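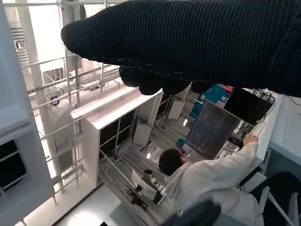

## 4. Masking the arm out of its own view

We'd planned to spend a paragraph on this and it ended up eating most of April, so it gets its own section. The wrist camera on our setup sees a fair bit of the arm it's bolted to (Figure 1), and our perception code, which we'd inherited from the Plurnard planner, had a habit of treating every dark lump near the lens as something to steer round. The planner would then refuse to move, quite sensibly, given that it thought it was already touching an obstacle.

**Figure 1.** Wrist camera view in the lab. The ribbed black sleeve and the dark fingers fill much of the upper part; a person in a white coat is working at lower right.

The usual fix is to render the arm from its joint angles and blank out those pixels. I tried that first, and for a bare arm it's lovely. Ours wears a knitted sleeve, though, and a sleeve has opinions of its own: it bunches, it sags, it creeps along when the wrist turns. The rendered outline was too thin in some poses and far too fat in others. Padding it everywhere did stop the false alarms, but it also hid real things close to the fingers, and those are exactly the things we care about!

So we went for a small learned mask on top of the rendered one. Dorottya Bozsik labelled 703 stills by hand (she has my lasting thanks), and we threw away 3 of them where neither of us could say where the cloth stopped. That left 700. The network takes the colour image plus the rendered outline as a second input, and all it has to learn is the difference between the two. I'd been keen to drop the outline altogether, but Saulius Eglītis talked me out of it and he was right. Without it, the mask happily swallowed black cables, monitors and chair backs, because a dark shape is a dark shape if you've no idea where the arm ought to be.

We held back 226 of the labelled stills for testing and never trained on them. The mistakes that remain are mostly along the lower edge of the sleeve, where the weave goes dark and the boundary is a guess even for a person. Glass is a separate headache: the mask itself copes, but the depth estimate behind it doesn't, and we come back to that in Section 6.

One practical note for anybody reusing the code. The mask is computed before the image is straightened, and the planner expects it afterwards, so you need to warp both with the same calibration file. Harish Singhal and I lost a whole afternoon to an old copy of that file sitting in the wrong folder. The loader now checks the two match and stops with an error if they don't.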